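Notes for the Billberg set, household odds and ends in a metal bin. Read this before you trust any of the labels.

## What's in it

1606 pictures of mixed small things in a sheet-metal bin: garden hand tools, spoons, pouches, toys, lumps of one sort or another. 1260 are labelled. The rest are in `unsorted/` and will probably stay there.

The original list came from Mulcahy and claims 30 categories. I can find a use for 20. The others are either near-duplicates ("bag, soft" and "pouch, cloth") or so vague that I can't see how two people would ever apply them the same way. I've kept the old names in `labels_old.csv` for anyone who wants to argue.

![licence](licence-badge.svg)

## The bin

Grey metal, steep sides, flat floor with small round holes in it. The far wall is scuffed and patchy, and the floor is dusty and scratched. Don't "correct" the marks out. Cliltar's cleaned version did that and took the edges off several dark objects at the same time – I wouldn't use it.

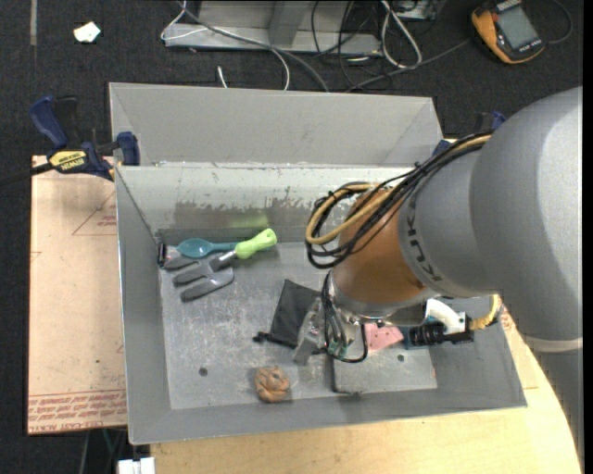
*Photo: Billberg set, fixed view. Credit "Billberg / Gotumell" if you reuse it.*

The green-handled cultivator is labelled `garden_tool`, fair enough. The teal spoon lying partly across it is `utensil`, though in the old list it was `kitchen`, a category that also took in tea towels. The black pouch is crumpled enough that I'd forgive anyone for calling it a rag.

The round brown thing near the front is where I lose faith. The old label is `bread`. It could be a bread roll. It could just as well be a ball of clay, and I'm not convinced whoever labelled it had any better idea than I do. I've moved it to `lump_unknown`. The speckled pink object is `pink_other`, a label I dislike and can't improve on.

## Known problems

- Overlapping objects are labelled by whichever one is on top. Colour is ignored, except in `pink_other`.
- The small black clip on the inner left wall is treated as part of the bin. Some labellers missed that rule and called it `clip`.
- "Soft" and "hard" tags were judged by eye. I would ignore both columns.

## Should you use it?

For practising sorting or naming cluttered household stuff, yes, with your own checks. For anything where the difference between food and clay matters, no. The Gotumell notes call the labels "fully verified" and don't say by whom or how.

Corrections are welcome in `fixes.csv`, one line each, with the picture name first.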